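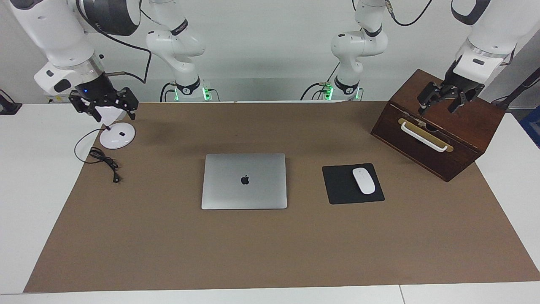 Desk items on brown paper, station 2. Right gripper closed on the lamp shade, left gripper over the drawer box.

Open Day at the Turomton Manipulation Lab
Gallery – August 1, 2022

Turomton opened its manipulation lab to visitors for one afternoon in August. Of the 114 people who registered, most came from local machine shops and from the engineering program at Dai. Shaohua Long ran the two-arm station and Bevan Ashby handled the data side, using the Datance logging software. The notes below cover station 2 and answer the questions that came up most often at the rail.

The task
The station was set up for desk tidying with two arms. The objects are ordinary office items: a white lamp with its cable, a closed silver laptop, a mouse on a black pad, and a dark wooden box with a drawer front and a white bar handle. Each calls for a different grasp. The lamp is top-heavy when held by the shade, the laptop offers very little edge to a parallel gripper, and the mouse is rounded on top.

The arms
Both arms are mounted behind the table and reach forward over it. Each carries a black parallel gripper with two fingers. The rings at the bases were green, which on this installation means powered and ready. Visitors asked whether the arms can collide. They can. The controller checks the distance between links and stops both arms if the limit is crossed.

The cable
Lamp cables are a known difficulty. A loose coil changes shape each time the base moves, and the planner treats it as part of the table surface. Shaohua's current approach is to move the base in short steps and take a new reading after each one. It is slow – 71 seconds for a complete lamp move in the lab's own timing – but the plug is less likely to catch on its neighbors.

The paper
Brown paper covers most of the white tabletop. The lab adopted it after trials on the bare surface gave poor segmentation of white objects, the mouse and the lamp base in particular. It is replaced when it creases.

The log
Datance stores joint positions, gripper width and a task label for every run. The desk set stood at 2,043 runs on the morning of the open day. Bevan showed visitors how a run is opened, trimmed and labeled, and how a bad grasp is marked so that it stays in the set under its own tag.

Other stations
Station 1 showed bin sorting with a single arm. Station 3 was given over to Kisora, the lab's scheduling tool, with a printed list of 17 open issues that visitors were invited to read and comment on. Several did, and two of the comments on queue order have been added to the list.

Handouts
The station 2 parts list and the grasp table are available from the lab office on request. Please give the station number when writing. Questions on the log format go to Bevan Ashby, all others to Shaohua Long.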